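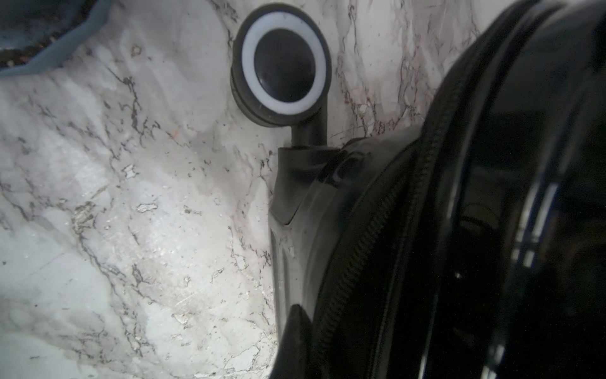
White marble pattern with grey and rust-brown veining, round fitting near the top.

I have been putting off the benchtop post for a while, mostly for lack of a decent way to talk about wear on a patterned surface. Plain white shows everything. A veined pattern hides most of it until the light comes in low, and then you get the lot at once: fine scratches as thin bright lines, a bit of dust, small pale flecks and chips, and a faint reddish-orange stain that I had taken for part of the veining.

The stain is the part I care about. The pattern has rust-brown in it already, so colour alone is no help. My test is the edge. Veins in this pattern are thin and they branch. The stain does neither. Once I knew that, I went over the rest of the surface with a torch held nearly flat to it and marked anything doubtful with painter's tape.

Flecks next. I don't know yet which ones are damage and which are crumbs of something sitting on top. A plastic scraper held at a low angle will shift loose material. Whatever stays put after two passes gets treated as a chip and left alone until I have a filler that matches. Flernetti sell a white and a warm grey in their repair range, and I have samples of both on order from the shop in Rinstead. Neither will match the charcoal lines, but the flecks I'm worried about are in the paler areas.

Cleaning sequence, as it stands:

Dry microfibre cloth first, folded in four, one direction only. Grit dragged in circles makes more scratches.

Warm water with a drop of dish soap. Wipe, rinse the cloth, wipe again, dry.

Plulen paste on the stain, on a damp cotton pad, left for 40 seconds and lifted off. No rubbing. Repeat once at most, then leave it overnight and look again in daylight.

No vinegar, no lemon, no bleach. I haven't confirmed what the material is, and acid will etch real marble. The old paperwork for the flat lists the finish only as "Buenaventura 3321", which could be a stone, a laminate or a paint colour for all the detail it gives. I've emailed the supplier.

Sandpaper is a later question. I have 1726 open in another tab, a forum thread number that I keep having to look up, where people argue over wet sanding white surfaces by hand. Most of them start far too coarse for my liking. If the scratches still bother me after cleaning I'll try a polishing compound on a hidden patch before going near any abrasive sheet.

Cost so far is $120, which covers the paste, the filler samples and a new pack of cloths. The torch I already had.

The samples are due Thursday. I'll check the whites against the pale section in the morning, with the overhead light off, and add the result to the bottom of this post.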